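Speaker notes – Reading an engine diagram before you pick up a wrench
Evening class, session two
Arif Kwok

Slide 1. Title. Leave it up while people find a seat. Doors close at ten past.

Slide 2. Two pictures.

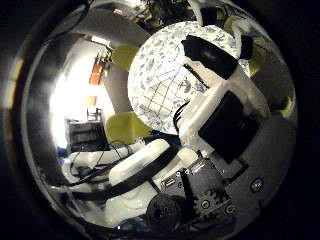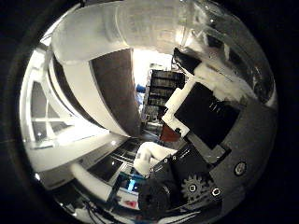 A patterned white ball, then a brown door in a white frame.

Slide 3. What we are doing tonight
Say what the class is for. We are going to take one diagram of a V8 and learn to find our way around it. No engine on a stand this time, that is session three. Everybody should have the long sheet with the side view, the front view and the top view. If your sheet only has two views, swap it at the desk.
Ask who has a repair manual at home. Ask who has opened it past the oil change page.

Slide 4. The three views
Start with the front view. Crank pulley at the bottom center. Water pump above it on this engine. Two banks of cylinders leaning away from each other, 90 degrees between them on most V8s.
Then the top view. Have them find the front of the engine on the page. On our sheet the front is to the left. Other publishers put it at the top or the bottom. Always look for the pulley end first.
Left bank and right bank are named from the driver's seat, facing forward. Repeat this. It is the most common mistake in the room every term, and it means the wrong gasket gets ordered.

Slide 5. Cylinder numbers
There is no single way to number cylinders. Some makers put the odd numbers down one bank and the even numbers down the other. Some go one to four on one bank and five to eight on the other. The diagram has to tell you, and if it doesn't, find one that does.
On our sheet the numbers are inside the circles. The small numbers outside the circles are callouts for the parts list. Point at both.
Exercise, five minutes: mark cylinder one in all three views. Walk the room. Check the back row, the light is poor there.

Slide 6. Firing order
Write 1-8-4-3-6-5-7-2 on the board. This is a common one, it is not the only one. Have them trace it with a finger on the top view. It jumps from bank to bank and looks random the first time.
Firing order and cylinder numbers go together. One is no use without the other. If somebody asks about swapping two plug wires, tell them what happens: rough running, maybe a backfire, maybe it won't start.
Mention the distributor rotation arrow. It is tiny on the handout, next to callout 40.

Slide 7. Solid lines, dashed lines, leader lines
Solid line – an edge you would see from that side.
Dashed line – an edge behind something else.
Thin line with a number on the end – a leader, pointing to a part.
Long dash and short dash – a center line, so not a part of anything. People have asked me what hose that is.
Show the close-up of the timing cover. The dashed circle is the cam gear behind it.

Slide 8. Following the oil
Pan, pickup screen, pump, filter, main gallery, then main bearings, cam bearings, lifters, pushrods, rockers, and back down through the drain holes. Do this slowly. Let them shade the path in pencil.
The drawing shows the passages in gray. In the block they are drilled holes and you won't see most of them. That is the reason to learn them on paper.
If time is short, stop at the main bearings and pick it up next session.

Slide 9. Following the coolant
Same exercise, blue pencil. Pump, block, heads, thermostat housing, radiator, back to the pump. The heater hoses are a side loop. The bypass is the short hose at the top. Our sheet shows the thermostat closed, so the arrow goes through the bypass. Somebody usually spots this and thinks it's a misprint.

Break, ten minutes. Coffee is in the hall. Pencils stay on the tables.

Slide 10. The parts list
Every callout goes to a line on the back page. Read one out loud together. Callout 57, front cover gasket, quantity one. Then the part number.
A part number can change after the book is printed. The counter at Pappas will look up the newer number if you bring the old one. Bring the engine code as well. Model year alone is not enough, some years had two engines with different heads.
Our practice list is from the Udono manual, page 575. The library copy has that page loose, so please put it back in the right place.

Slide 11. Torque tables
Most people skip these. Show the head bolt pattern, starting in the middle and working outward. The sequence number next to the bolt is the order you tighten it. It is not the torque.
Three passes on this engine. Don't give a torque figure from memory. Read it from the table for the engine in front of you, and check the units at the top of the column. Foot-pounds and newton-meters are easy to mix up.

Slide 12. Diagrams from the internet
Some are fine. Plenty are copied and have been flipped left to right, which puts the distributor and the starter on the wrong side. Check for readable lettering, an engine code and a source. If there is no source, compare it with a printed one before you trust it.
Plovlow has a good set of scans, free to download. Plivby is easier to search but the drawings are small. Print those at full page or the callouts run together.

Slide 13. Homework
Open the hood of whatever you drive. Find the pulley end, find cylinder one, and write down the engine code. Engine off and cool, keys out. Four-cylinder cars are fine, so are trucks.
Bring the sheet back, we use the same one.

Slide 14. Questions
Likely ones:
Why is one bank set slightly ahead of the other? Two connecting rods share each crankpin and sit side by side on it.
Does the diagram cover the wiring? No, that is a separate book. Session five.
Can I keep the handout? Yes. Spares are in the cabinet, the code is 2337. Don't read that one out.

Lights, projector, back window. Collect the pencils.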